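Fletelmont's bulk bins are back, and I brought my own jars

If you've walked past the old Zervas grocery on the corner lately, you've probably noticed the paper is off the windows. The store reopened at eight in the morning with a new name over the door, Kellow Pantry, and the thing everybody in line wanted to talk about was the bulk section. I was in that line, holding a tote bag full of clinking jars and feeling a little silly until I saw the woman ahead of me had brought a whole wagon of them.

For anyone new to Fletelmont, Zervas had a wall of bins when I was a kid. You'd scoop your own rice or split peas into a paper sack and write the number on it with a grease pencil tied to a string. The bins went away years ago to make room for soda and chips, and the closest place to buy loose oats since then has been the co-op in Stikau, a 46-minute drive if the bridge is behaving (it usually isn't).

The new section takes up most of the back wall. The manager told me the store is starting with 51 dry goods, mostly beans, grains, flours and nuts, with spices coming in December once the smaller containers get here. You weigh your empty jar at the scale by the door, stick the little label on it, fill it up and pay for what's inside. I messed up the label on my first try and had to go back, and the kid at the scale was very nice about it.

Prices are a mixed bag, so bring your phone and do a little math. Rolled oats, black beans and popcorn are a good bit cheaper than the packaged kind one aisle over. Almonds aren't. The dried mango costs more than I'd like to admit I paid for it, and I'd eaten half of it before I got home! Flour comes out close to even, but you can buy just a cup of the rye if you only need it for one loaf, and that's what sold me.

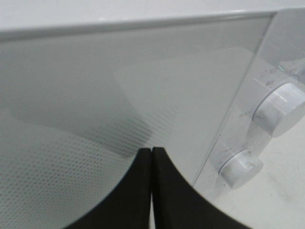
Keeping it fresh at home

I asked the manager what people get wrong once they leave the store, and she had a long list ready. Most of it comes down to air, light and heat. Clear containers are fine as long as they live in a cupboard and the lid seals all the way around. Brown rice and whole wheat flour have oils in them and go stale sooner than white, so buy less of those or put them in the freezer. She also told me to stop pouring new flour on top of old flour, a thing I have done my entire adult life. Empty it, wash it, let it dry completely, then refill.

And write the date on there somewhere! Masking tape works great. I have a canister of something at home that could be barley or could be farro, and at this point I'm scared of it.

The town had a hand in all this too. The building sat empty for most of a year, and a petition asking for a full grocery on that corner picked up 462 signatures, mine included. Kellow, which already runs the smaller store over in Stikau, signed the lease this past spring. The manager said they expected a couple hundred shoppers on opening day and had rung up around 400 by the middle of the afternoon. They ran out of red lentils before lunch and were low on coffee when I left.

A few things are still getting sorted out. The bread shelf was half stocked, the deli counter won't open for several weeks, and parking is as bad as it ever was, so walk if you can. There's no ATM yet either. The bike rack out front is new, though, and it was full when I got there.

The store opens at eight and closes at nine every night. If you don't have jars, there are free paper bags at the end of the bulk aisle, and a shelf of washed secondhand jars by the scale that anyone can take from or add to. I dropped off a few with no lids. If you have spare lids, the wide-mouth kind, they'd love to have them.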